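Spent the last month rereading middle grade mysteries for a library talk, and I have more notes than the talk has room for. Putting some of them here.

Main point first: the kid detective book is treated as a stepping stone. Adults talk about it as something you read at nine so you can read real mysteries at nineteen. I think that sells it short.

A mystery for a ten-year-old is harder to plot than one for a grown-up. Your detective can't drive, can't question a suspect for long, has no money and has to be home by dinner. Every clue has to be somewhere a child can reach.

The Bokley books are the ones I keep going back to. Small town, one canal, two cousins. Hardly anyone I talk to has read them. The library had three of the six and I found the others used.

The first one opens with a missing key and stays with it for 200 pages. No murder, no smugglers. The key opens a boathouse, and the whole question is who would want to get into it in winter. That was enough for me, and I am 45.

What it does well is the adults. They aren't stupid. The aunt works out most of it before the cousins do and keeps quiet for her own reasons, which you only get in the last chapter.

Compare that with the Stallero series, which sold far better. In those every adult is either a fool or the thief. By the second book you can pick the culprit by checking which grown-up has been polite.

I don't hate Stallero. The maps are good and the chapters are short, and I've seen kids who don't finish books finish those. But there is nothing to reread once you know the answer. 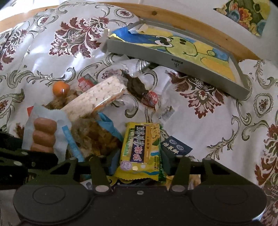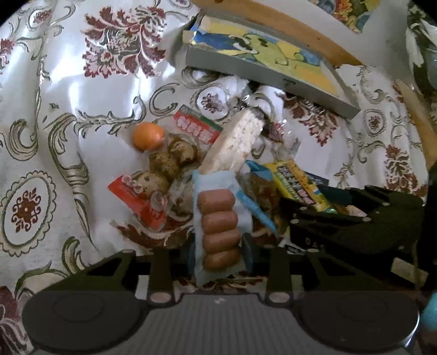
Food is the part of these books people remember, and I think it does more work than it gets credit for. Kid detectives are always eating. It gives them a reason to sit still and go over what they know. Older books did it with hampers and cake. The newer ones are more honest about it, and the cousins in Bokley live on packaged snacks, the kind of spread you'd lay out on a flowered cloth with the sausages still in their packet. In book three a wrapper is the clue.

It's a fair clue, too. The wrapper is mentioned in chapter two, and again when the younger cousin cleans out her coat. You have both facts in hand well before she does.

Fairness is what I'd judge the whole genre on. Kids notice when they've been cheated. My friend Jhair Montoya teaches fifth grade and reads one mystery aloud each term. His class stopped him partway through the ending of The Nanham Clock to complain that the twin brother hadn't been in the book.

They were right. He turns up eleven pages from the end.

Someone will ask about scary ones. The Lamp at Nutsugah is as dark as I'd go for this age. A person has died before page one and the children are told so plainly. It doesn't linger. The sad part is handled in one conversation on a bus, and it's the best scene in the book.

The thing I can't work out is why so few of these get reviewed. I was asked to write up two of them last year and given 1000 words for both. The adult thriller on the same page got 1000 to itself.

Talk is Wednesday at the library, upstairs room. I'll post the reading list here after, with the Bokley books in the right order. The numbers on the spines are wrong on the reprints, so start with the one about the key.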